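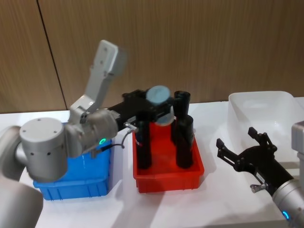 What's the easiest way to sort a mixed batch of cylinders by color?
Give each color its own bin before you pick anything up, and keep one extra bin free for whatever doesn't fit.

I'm putting that at the top of my message because it's the question I get most from this list, and I love that so many of you are trying it! Jayson asked a good follow-up, so I'll answer it for everybody.

Jayson Lumanlan wrote:
> I have 25 little canisters and tubes in my craft closet, light blue
> and black mostly, and I keep mixing them up again. Do you lay
> them flat or stand them? And does the bin have to be deep? Mine
> are from the Zindanik sale and pretty shallow.
>
> Also, do you label everything or just some?

Jayson, shallow is great! I switched to a shallow red bin for the black ones and wouldn't go back. Stand them up if they'll stay up — you can grab one around the middle without digging, and the open ones show you right away what's inside (or that nothing is). Tall ones can poke up over the rim, no harm done.

The light blue ones go in a blue bin at my place, which sounds almost too simple, but my hand goes to the right spot before I've thought about it. Blue to blue. For black I just had a red bin lying around, and it turns out fine because the contrast is so strong.

Labels: I only do a few. A small one near the top is plenty, and turn it to the front if you can. 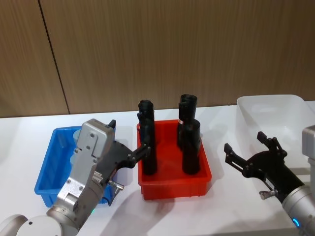
Holtow, 29 May 2023

Adding a bit more before I send this. Three bins in a row on a white table is my favorite layout so far: blue on the left, red in the center, and a big see-through white one on the right. Leave the white one empty when you start. I mean it, resist filling it! On my last big sort I had 7 pieces I couldn't place, and they all had somewhere to wait.

Has anyone tried the stacking trays from Jorotora? I'd love to hear whether tall cylinders fit with a second tray on top. Mine would have to go in the narrow closet, so measurements are very welcome.

Happy sorting,
Nestor Panganiban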